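Riltura, kit de maquette pour sculpture suspendue (Boersma)

J'ai acheté ce kit en mai pour préparer une installation dans l'ancienne halle de Clanidville. Il contient 47 tiges, des nœuds articulés et un plateau de base de 40 cm. Le prix est élevé, mais je voulais essayer mes volumes avant de payer le métal.

Les nœuds tiennent bien l'angle, même après plusieurs changements. J'ai fait 7 versions de ma structure sans abîmer une tige. Le point faible est la notice – très belle, imprimée comme un catalogue d'exposition, et presque muette sur les charges. Pour les grandes portées, j'ai dû doubler les tiges, ce qui alourdit le dessin.

Le kit Irton, que j'utilisais avant, est moins cher, mais ses nœuds glissent après deux semaines. Pour un projet de sculpture sérieux, je garde Riltura.
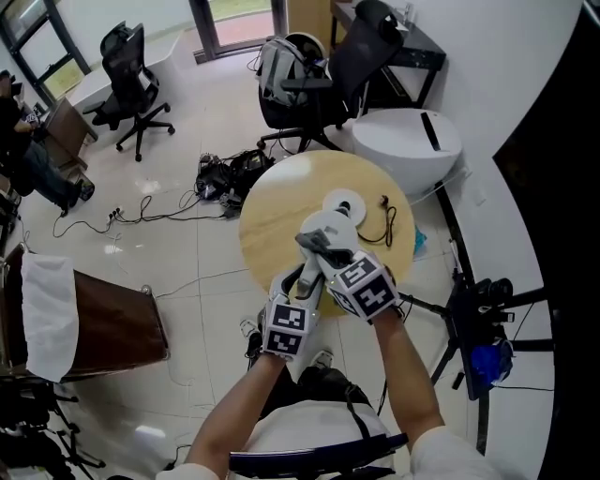
Siebe Leemans : Je suis d'accord pour les nœuds. Par contre, chez moi les tiges longues ont plié sous une simple toile, et Boersma ne les vend pas au détail.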